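Erton Bin Cell – grasp data collection station

Overview

The Erton Bin Cell is a bench station for collecting grasp attempts from a metal bin. You supply the arm and the gripper. We supply the bin, the mounting hardware, the part sets and the logging software. It is meant for teams who already suspect they need more data and would like to find out before paying for it.

We sell data collection equipment, so read the rest with that in mind. A bigger pile of attempts does not always make a better picker. We have seen a run of 500 attempts teach a system very little, mainly due to the parts going back into the same spots after every reset. If your resets are lazy, this station will record lazy resets very faithfully.

What it records

Each attempt is stored as one episode: arm positions, gripper commands, the view from a fixed camera, and a result. The result field is filled in by the operator. An automatic success check is available, but we ship it switched off. In our own trials at Plimen it marked dropped parts as picked often enough that we stopped trusting it.

Failed attempts are kept by default. Some customers ask for a button that deletes them. There isn't one.

Part sets

The standard Yuan set has 16 rectangular bars in mixed colors. Load as many or as few as you like. Plain bars look like an easy test, and for a single bar in open space they are. Bars that touch each other or lie close to a wall are another matter, and those layouts are worth most of your time.

What you should not expect

A policy trained only on bars will pick bars. We make no claim about bottles, bags or castings. We also don't publish a success rate, as the number would mostly describe our lighting and our operators.

"I would rather a customer ran 170 careful episodes and stopped to look at them," says Shufen Peng, who handles setup and training. "People tend to book the whole month of February and look at the data in March."

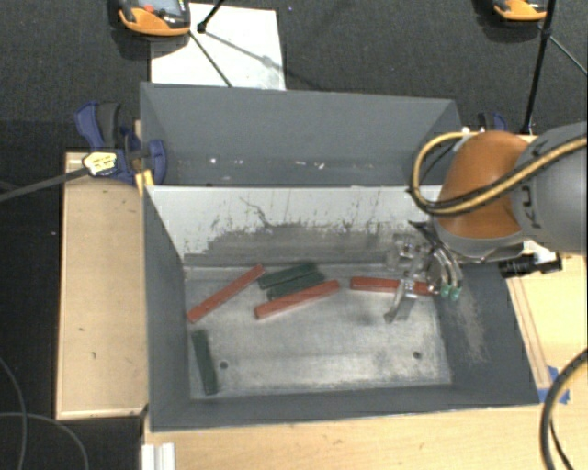
Metal bin with red and green bars during a pick. Blue and black clamps hold the bin; the dividing wall shows scuffing low down.

Wear and upkeep

Bins get scratched. Replace yours if it bends, but leave the marks alone otherwise. A system that has only seen clean metal may do badly on worn metal, so swapping bins halfway through a collection deserves a note in the log.

Check the clamps before each session. A bin that creeps during a run will spoil the later episodes without any warning from the software.

Ordering

Lead time is 6 weeks. The Trornov logging software is included for one bench; further benches need their own license. Loan units can be arranged, and we suggest one before you buy.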